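Galerie : le tri au local de Zastbridge

Le local de Zastbridge sert à la fois de salle de pause, de salle de réunion et, deux fois par mois, de table d'emballage pour les colis. On y boit beaucoup d'eau en bouteille et pas mal de sodas. Jusqu'en janvier, tout partait dans le même sac. Depuis, les emballages vides sont triés sur place dans des bacs en tissu, puis descendus au point de collecte de la rue Sostora.

La page rassemble ce qui concerne ce tri : le matériel, les règles affichées près de la porte et quelques remarques tirées de l'usage. Les textes sont de Kurniawati Pillai, qui tient le planning du local.

Les bacs
Ce sont des bacs de rangement en tissu gris, bas et ouverts, avec un fond bleu marine. Ils étaient vendus pour ranger du linge dans une armoire. Nous les avons gardés parce qu'ils se plient quand on a besoin de la table. Les parois se relâchent un peu aux angles lorsqu'ils sont vides, cela ne gêne pas. Pour les nettoyer, une éponge humide suffit, puis une nuit à l'air avant de les replier.

La table
Plateau beige, mat, assez long pour poser les bacs côte à côte en laissant un peu d'espace entre eux. On évite de les coller : il faut pouvoir passer la main pour les soulever par les côtés. Le plateau marque facilement avec le sucre, donc un coup de chiffon après chaque séance.

Les bouteilles
Bouteilles en plastique transparent, couchées dans le bac. Le bouchon reste vissé, le point de collecte le demande. L'étiquette peut rester aussi. Les bouteilles encore à moitié pleines sont à vider dans l'évier du couloir et non dans celui de la salle, dont l'écoulement est lent.
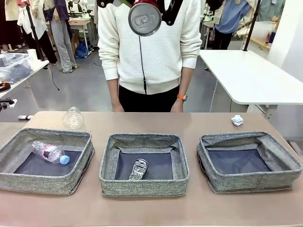

Les canettes posent une autre question, celle de la place. Une canette écrasée prend nettement moins de volume qu'une canette entière, et le bac se vide moins souvent. On peut l'aplatir au pied ou à la main, à condition de l'avoir rincée avant. Celles qui sont encore entières vont dans le même bac. Il n'est pas nécessaire de séparer l'aluminium de l'acier, le tri se fait plus loin.

Le bac libre
On garde un bac de réserve pour ce qui n'entre pas dans les deux autres catégories : briques de jus, gobelets en carton, couvercles. S'il n'y a rien de tel ce jour-là, il sert pour les bouteilles en surplus. Merci de ne pas y laisser de clés ni de téléphone, c'est déjà arrivé.

Le sac de descente
Un grand sac Stonow, modèle 27, accroché derrière la porte. On y verse les bacs l'un après l'autre, canettes d'abord. Le sac supporte bien le poids mais ses anses sont longues. Les personnes de petite taille font un nœud à chaque anse pour éviter qu'il traîne dans l'escalier.

L'étagère du fond
Modèle Wijaya, quatre niveaux. Les bacs pliés vont sur le deuxième, les chiffons et l'éponge sur le premier. Le reste est réservé aux fournitures d'emballage : ruban adhésif, papier kraft, étiquettes. Le rouleau de papier entamé se range debout.

Le cahier
Chaque descente est notée dans le cahier à spirale : date, prénom, poids lu sur le pèse-bagages. Page 26, on trouve le relevé qui a servi à choisir la fréquence de passage. Le total inscrit au dernier bilan était de 1770 canettes et 1000 bouteilles. Les briques n'ont pas été comptées.

Horaires
Le tri se fait en fin de matinée, après la pause. La rue Sostora ferme à midi le samedi. Si la descente n'a pas pu être faite, laisser le sac fermé sous la table et l'écrire dans le cahier.

Page mise à jour le 12/10/2019.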